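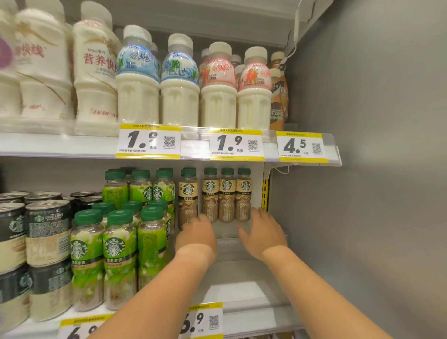 The Drekville jacket is a short, unlined coat of washed cotton canvas, worn mainly in spring and early fall. It takes its name from the town of Drekville, where it was first sold in the workroom shop of the dressmaker Gülizar Kocabaş. The jacket is cut straight from shoulder to hem, ends at the hip bone, and closes with a row of covered snaps.

Design

The body is made from four panels, with no darts and no shoulder pads. The sleeves are set low and finish just above the wrist, so that the cuff of a shirt or thin sweater shows. Early jackets had two patch pockets placed high on the chest. Kocabaş moved them down to the waist after customers complained that they could not put their hands in them, and the lower position has been standard since.

The collar is a narrow stand with a hook at the throat. Some later makers replaced it with a flat shirt collar — a version usually sold as the Nemalgate, after the street where it was first made. The Nemalgate is 2 inches longer than the original and has side vents.

Canvas for the jacket is washed before cutting, which limits shrinkage and gives the seams a slightly puckered look. The usual colors are chalk, putty, faded navy and a dull brick red. Prints are rare. A striped lining was offered for one season and dropped.

History

Kocabaş sold the first jackets in April, as a layer to go over summer dresses before the weather had settled. The first batch was 14 jackets, all in putty. They were not given a name at the time, and the order book lists them only as "short coat, canvas." The present name came from shop owners in other towns who reordered by asking for the Drekville one.

The pattern was licensed to the label Hailu, which put it into regular production on 9 Jun 2010. Hailu hired the pattern cutter Miyuki Higuchi to grade the jacket, which until then had been made in only three sizes. Higuchi widened the upper sleeve and raised the back neck, and her pattern runs to 11 sizes. Most jackets sold under the Drekville name now follow it.

Variants

The Duro is a heavier jacket in 19-ounce canvas, with a two-way zipper in place of the snaps. It was meant for fall and is often worn a size up, over a thick sweater. A sleeveless form also exists but is generally classed as a vest.

Care

Makers advise a cold wash with the snaps closed, and line drying. The darker colors fade along the seams first. Snaps can be replaced, though the covers have to be cut from matching cloth.

See also: Barn coat; Chore coat; Shirt jacket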